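Canvas, two grippers and a very long July

I've had the two hand-held grippers side by side for most of July now and I finally have opinions, so grab a cuppa. If you missed the last post, I'm trying to work out which one gets used for the fabric jobs in the Lellthorpe project. The contenders are the Brernunent, which I've had since summer, and the Kwan, which turned up in a box so full of foam peanuts that I'm still finding them in my socks.

Round one was all hard stuff. Mugs, blocks, a torch, the usual. Both were fine and I got bored pretty quickly (sorry, mugs). Fabric is where it gets interesting, and I went straight for the worst one I had, a big piece of cream canvas with a really coarse weave. It's stiff and it's heavy, and it has its own ideas about where a fold should go.

The Kwan is the black one with the turquoise collars. I like how it's put together, all linkage arms with holes through them and brass bushings at the joints, and the pads are narrow, which I'd marked down as a weakness before I started. My thinking was that a skinny pad would just slide off a thick fold. I've changed my mind! With narrow pads I can see what I'm about to grab, and on a big round fold of canvas they come in from either side and pinch it nicely in the middle.

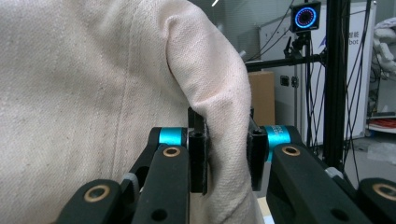
The numbers, such as they are

I did 42 grabs with each gripper, same cloth, same fold, swapping over when my hand got tired. The Brernunent dropped 15 of its lot. The Kwan dropped fewer, but I lost my tally sheet under the bench so you'll have to trust me on the exact figure until I redo it. Most of the Brernunent's drops were at the start of the lift, when the fold squirmed out from between those big wide pads.

Weight is the other thing. The Brernunent is 500 grams on my kitchen scale and the Kwan is 400, and that doesn't sound like much until you've been holding one out in front of you since breakfast. My forearm has a clear favourite.

Controller gripes

Both are talking to the same Korkska controller, and I've got a whine about it. The menu for setting the closing limit is four levels deep and it forgets what you told it whenever you unplug the thing. I've stuck the values on a bit of masking tape on the lid. Not elegant, but it's quicker than the menu.

Next up is a thin cotton, then maybe a towel if I can pinch one from the linen cupboard without getting caught. If you've got a favourite pad material for slippery cloth, chuck it in the comments, I've only tried the stock rubber on the Brernunent so far and I'm keen to have a go at something grippier.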